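Community Safety and Local Government
Handout 6: How money reaches neighborhood armed groups
Lecturer: Dinesh Ahuja
27 November 2019

Please read before the seminar. The case of Melley is a teaching case, so you should know the main facts of it.

1. Why we study money

Last week we spoke about recruitment. Today the question is how a small group pays for its daily life: phones, rent, fuel, lawyers. Many students think first of drugs. In Melley the larger part came from weekly collections at shops and from minibus drivers, and these sums were small. A driver paid 300 a week, a shop owner 400. The group in the Kistitz quarter had about 1000 households in its area, and it did not need to visit all of them.

2. Who talks to the police

Shona Pearce made interviews with shop owners over two years. Her main finding is that people reported a collection when they knew one officer by name. A general telephone line did not have the same effect. When the officer was moved to another district, the reports stopped within weeks. Keep this in mind for question b at the end.
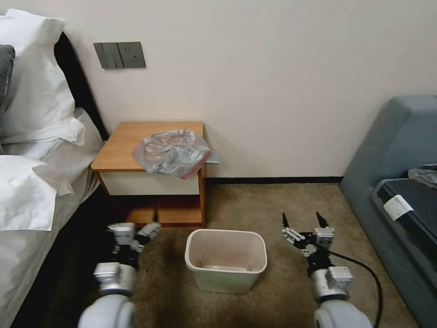
Gaurav Negi reads the same interviews in a different way. For him the important thing is the landlord. Where a market building had one owner, the tenants could refuse together – where there were many owners, each tenant was alone. I find his argument strong for Kodley Market but weaker for the side streets, and we will discuss it.

3. The role of the councilor

A councilor has no power over police operations. He or she can ask for street lighting, call a public meeting and put questions to the police commander. Yolanda Sotelo calls this "borrowed authority". Be careful with the term, it is used differently in the Upadhyay text.

For the seminar
a) Which costs of the group are fixed, and which can change?
b) Should officers stay longer in one district? Give one risk.
c) Compare Negi and Pearce in one page.

Written answers go to Trilok Thakur, not to me. Room 2435 is only for the Monday group.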